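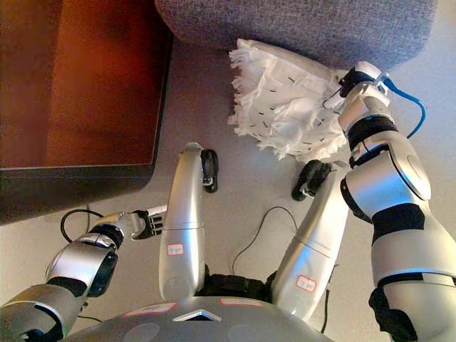

View from the head camera: right hand on the fringed throw, gray sofa at the top, test table on the left.

Tuning a cloth grasp on a home humanoid

These are my notes for getting a small humanoid to take hold of a soft, crumpled item and keep hold of it while the arm moves. They assume your robot already stands, crouches and moves both arms under position control, and that you can see the head camera feed on a laptop. Mine runs on Stisik, a joint controller we maintain at the Ollmont shared workshop. The steps should carry over to anything with fingers you can command one at a time.

Before you start

Pick the cloth. A fringed throw is a hard case. The threads slip between the fingers and the camera software tends to read the fringe as part of the floor. If this is your first attempt, use a plain dish towel and come back to the throw later.

Pick the support. I have the hand press the cloth against the front of a sofa, low down. The upholstery gives a little, so a reach that goes too far does less harm than it would against a wall or a table leg.

Check the cables. Bend the robot into its working pose with the motors off and look down the arms and between the legs. Any cable on the floor should have enough slack for a foot to shift without pulling it tight. The hand cable needs a free loop at the wrist. Turn the wrist by hand through its full range and watch that loop. If it snags, re-route it now.

Setting the pose

1. Crouch the robot facing the sofa, with both feet flat. Tilt the head down until you can see the hands and the feet in the same view.

2. Park the left arm forward and low, fingers pointing inward. It stays there for the whole test. Kaisu Oksanen, who wrote our balance code, likes it tucked closer to the body, but then it hides part of the leg from the camera.

3. Save the pose. In Stisik this is "hold" followed by a slot number. I use slot 4.

Closing the hand

4. Bring the right hand in from the side with the fingers open. Stop when the fingertips touch the cloth.

5. Push forward slowly until the cloth bunches against the sofa. You want a fold between the fingers and thumb. A flat layer will slide out.

6. Close the thumb first, then the fingers, at 8 percent speed. Set the current limit low and raise it in small steps – the finger tendons on our hand are easy to stretch and slow to replace.

7. Hold for 2 seconds, then lift the wrist a little. If the cloth moves with the hand, save the finger positions. If it slips, open, back off and go again from step 4.

Common problems

The fingers close but the cloth stays behind. The fold was too shallow. Push further in step 5 before raising the current limit.

The robot leans as the arm lifts. Move the feet slightly apart and save the pose again. Don't fix it with the arm.

The wrist stops early. Look at the cable loop first, then the joint limits. Lachlan Lockyer lost an evening in April to a limit left over from another arm.

When the grasp holds with one fold, shift the cloth along the sofa and repeat. Keep the log from each run, including the failed ones. My current settings are in the Softić folder on the workshop drive, file 63.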